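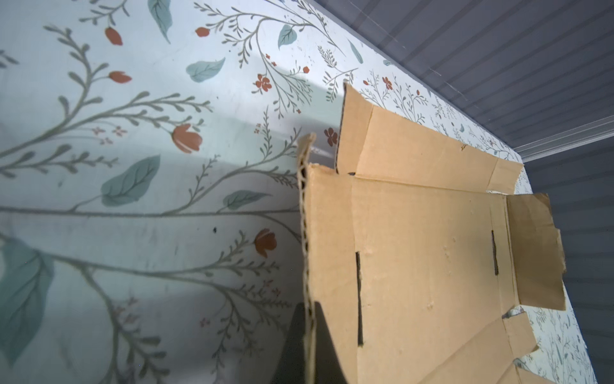
Rekha Thampi asked whether we could please settle the boxes before anything else, as last time they were left to the end and half the room had gone home. It was agreed to move them up the agenda, and the tea was brought forward too, which pleased everyone.

Minutes of the Packing and Stores Meeting, Skimmont Hall
2 Aug 2021
In the chair: Jacqueline Hoarau
Notes: Rekha Thampi

1. Minutes of the last meeting
These were read and agreed, with one small correction. The tape we buy comes from Indport and the labels from Enatetti, and I had written them down the wrong way round. My apologies, and thank you to those who wrote in so kindly about it.

2. Boxes – keep, fold or send away
Jacqueline opened with a few words on how well the April move had gone, and how much of that was down to having boxes ready when we wanted them. Since then the cupboard under the stairs has filled up again with cartons still standing at full height, and it was felt that we are mostly storing air. There was a good long talk about this. The meeting agreed that any box in decent shape should be opened out and laid flat as soon as it is emptied, with old labels peeled off first and the flaps pressed down along their own creases. Forcing a new fold across a panel weakens it, and we have lost several good ones that way. 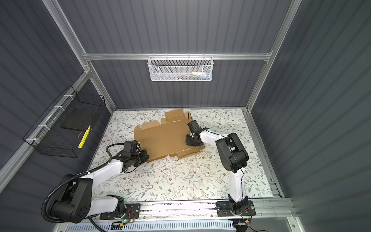
Item 2: a box opened out on the patterned table top, with one flap section still standing up at the far edge.

It was asked how many flat boxes we ought to hold. After some back and forth we settled on 22, which should fill the lower shelf nicely without anyone having to kneel on them to shut the door. Anything over that goes to the Šimek shop, who are always glad of them for posting out their crockery.

A suggestion to tie the flat ones in bundles of six was warmly received. Jacqueline offered string from home – she has a great deal of it, she says, and would be grateful to see some of it go.

3. Staples and hand holes
This took longer than expected, but it was a useful talk. Some of our sturdier boxes are stapled at the seams, and there has been a scratched thumb or two. It was agreed that stapled boxes should be kept in their own pile and that people should run an eye along the seams before picking one up. Where a staple has lifted it is to be pinched flat with the pliers, or the box put out for recycling if the seam has gone altogether.

Boxes with hand holes are the most useful we have and should not be given away. Please check that the card has not torn at either end of the hole. A strip of tape on the inside will see most of them through another trip or two.
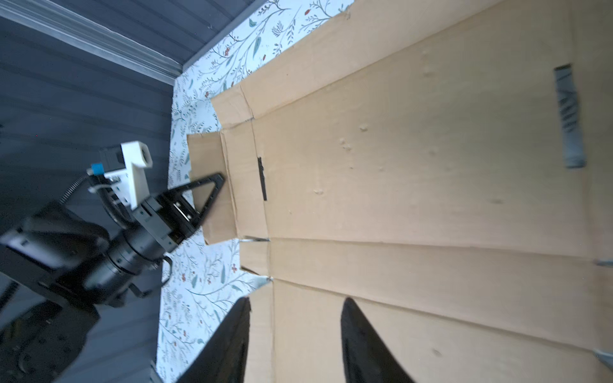 Item 3: the wide panel with its hand hole, staples at the right and the flap raised on the left.

4. The patterned covering
Several people said how much they like the leaves and little red flowers on the table, and how much more cheerful it is to work at than bare board. It was agreed to carry on with the same print if more is ever needed. In the meantime, would everyone please wipe it down with a damp cloth after a session and keep craft knives well away from it. Cutting is to be done on the mat.

5. Money
Two rolls of tape to be bought. Agreed without discussion.

6. Any other business
The pens have been wandering again. If you have taken one home by mistake, do pop it back, and no questions will be asked.

Rekha wondered if we might have the cupboard door rehung so that it opens outwards. Jacqueline will ask and report back next time.

Actions
Jacqueline: string, and the cupboard door.
Rekha: tape from Indport, and a note to the Šimek shop about the spare boxes.
Everyone: flatten as you go, please.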